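Drawer cell loses zero on the wrist, regrease or replace?

plohdi_p
Posts: 40
We have a tabletop cell doing open/close cycles on a small cabinet with a drawer. One arm, five-finger hand, height-adjustable desk, felt mat under the cabinet. Since July the wrist drifts. I home it in the morning and by lunch the fingers are landing high on the handle. The Putberg service guy says it's the wrist bearing and wants to sell us a regrease kit plus a new joint. Does that sound right to anybody? Last cycle count before I stopped it was 1,673.

trilok.u
Regrease at 1,673 cycles is a joke. Our manual says first grease at many times that. He's reading you the sales sheet.

What's the desk doing? Motorized legs have play in them. Lean on the front edge and watch the fingertips.

plohdi_p
Desk is solid as far as I can tell. I leaned on it. Maybe a hair of movement.

bench_rekha
A hair at the desk is a lot at the end of an arm. Lock the height, write it down, and pull the fuse on the keypad or tape over it. We had people bumping ours up and down with a knee.

Also, is the mat fixed? Felt on a slick top creeps.

trilok.u
Second the mat. I would bet on the mat before any bearing.

Lalit S
Going to disagree with both of you. If the mat creeps, the cabinet moves sideways or back. It doesn't move down. She says the fingers land HIGH. That's the arm or the desk. I'm not saying buy the joint, I'm saying the mat doesn't explain it.

bench_rekha
Unless the drawer isn't coming out square. If one side leads, the handle isn't where the taught point says it is and the hand rides up over it. Seen it.

Lalit S
Seen it how many times? I'd want a dial indicator on the wrist ring before I believed any of this, the Putberg story included.

plohdi_p
OK, did some of it. Desk locked. Mat taped at the back corners. Pulled the arm over to the left and parked it with the hand up so I could get at the drawer by hand. It does rack. Not much, but the right side comes out ahead of the left if you pull anywhere off center. Ran it for a while after squaring the runners and the drift was smaller.

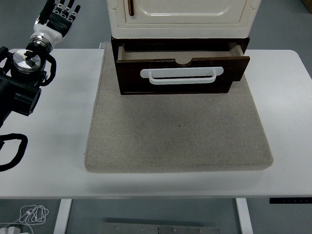

Smaller, not gone. So I don't think the drawer is the whole thing, and I'm not ready to thank anyone yet. Next I want to look at the cable at the wrist joint. If the loop is short it could be pulling on the joint at the far end of the reach – I have nothing to prove that with, only that the error is worse when the arm is stretched out.

trilok.u
Cable drag won't shift your zero. It'll load the joint and you'd see it in the motor current. Log the current.

catinca_s
It can shift it if the encoder coupling is a clamp type and the screw is loose. We run 2 of the older Adach wrists and both did this. Check the clamp screw before anything else, takes ten minutes. Mark it with a paint pen so you can tell if it walks again. And don't go past the torque on the plate, they strip.

trilok.u
OK, that I'd accept. Not on every model though.

Lalit S
Still no dial indicator, I see.

plohdi_p
Borrowing one tomorrow. The quote for the joint came in at 800, before labor, so it can wait until I have a reading I trust. Will post the numbers, home position cold and then again after lunch.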